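Budget for a first gripper setup for folding cartons, what am I forgetting?

Posted in Small Workshop Automation, Buying and Planning

Veronica Jitaru
Terkthorpe

Hi all, hoping someone has been down this road. We're a tiny outfit, mostly mail order tea and candles, and I'm trying to put together a budget for a small arm to do the carton work. Folding flaps, tucking tabs, handing the folded one along to whoever is packing. Boss wants a number by end of January and I have half a number.

What I've got so far. Arm itself we can get secondhand through Huneck, they've quoted and it's within what we can do. Fingers are the soft printed sort, $265 the pair from Votovis, plus freight. Bench we already own. Wrist camera is included with the arm, apparently, altho I've asked twice and had two different answers.

Volume is 200 cartons on a normal day, more before Christmas. All the same tan board, die cut, but the shapes are a pain. Rounded tongue on one side, a notch under it, and it creases where it feels like it.
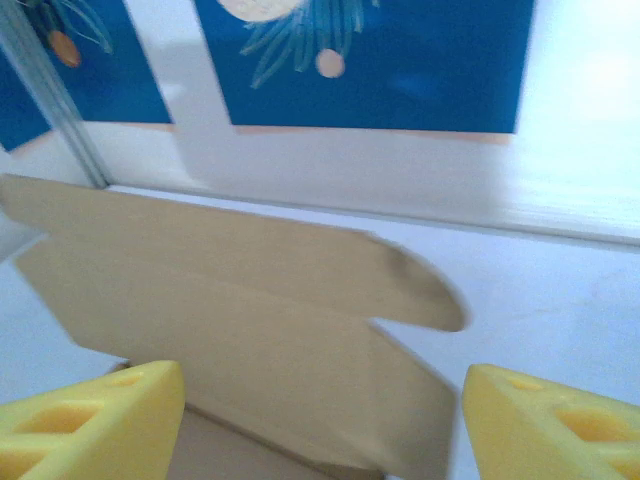 So questions really. Do I budget for spare fingers straight away or wait and see how they wear? Is one wrist camera enough or do people add a fixed one over the bench? And how much do I put aside for the stuff that isn't on any quote, ie. cables, guarding, somebody's time to set it up? I put down $783 for "sundries" which is just what was left in the column. Boss will notice.

Also lighting. Our packing room gets a lot of sun in the mornings. Does that matter or am I overthinking.

Thanks in advance, sorry for the ramble, typing this on my lunch.

Tudor Bucur
Long-time member

Quick one, between jobs.

Spares: yes, buy now. Get 4 fingers, so two full pairs. Cardboard looks harmless but it's abrasive stuff and the edges work away at anything soft. Plus freight on a second order will annoy you more than the price of the fingers. Ask Votovis if they'll sell you singles, some places only do pairs. And write the date on each one when you fit it. Sounds fussy but that's next year's budget line done.

Camera: start with the wrist one, IF it's really included. Get that in writing from Huneck, with the model and the cable listed. Problem with wrist only is that once the fingers are down on the board they block a fair bit of the view, and anything moving comes out blurry unless the exposure is kept short. A fixed one overhead fixes most of that. Leave a line for it with the price filled in and mark it "stage two". Bosses like stage two.

Sundries: your figure is too low and calling it sundries is asking for it to be cut. Split it. Mounting hardware and posts. Cables and a power board. Safety, meaning a proper risk assessment before you choose any guarding, and that one isn't optional with people packing right beside it. Then set-up time, in hours, at what your person costs per hour. The last one will be the biggest and everybody leaves it off. I left it off. We were still fiddling in week six.

Sun: you're not overthinking. White bench plus white wall plus direct light = glare, and the camera loses the edge of the board. A blind is cheap. Even a grey mat on the bench helps a lot. Put the blind in the budget, don't try and get it out of the building people later.

One more. Ask for a trial on YOUR cartons before paying the balance. Send them a flat bundle including the badly creased ones. Don't send the nice ones!! If the seller won't run it, I'd want a good reason why.

Radu
New member

cheaper to change the carton imo. we went to a crash-lock base and the folding time dropped heaps, never bought the arm in the end. get a price from your box supplier first, might be a couple of cents more each

Veronica Jitaru
Terkthorpe

Thanks both, that's really helpful. Tudor I've split the sundries line like you said and it's now four lines and a much scarier total, but at least I can explain it. Blind is in. Emailed Huneck about the camera again, third time lucky.

Radu, supplier says they can do a crash-lock in our size but minimum run is huge and we've nowhere to store them. Will put it in as the other option anyway so he can see I asked.

Does anyone know if the risk assessment person needs to see the arm in place, or can they go off a floor plan? Trying to work out which month that bill lands in.

Tudor Bucur
Long-time member

Ours did a first pass off the plan then came back once it was bolted down. Two visits, two invoices. Ask yours before you book.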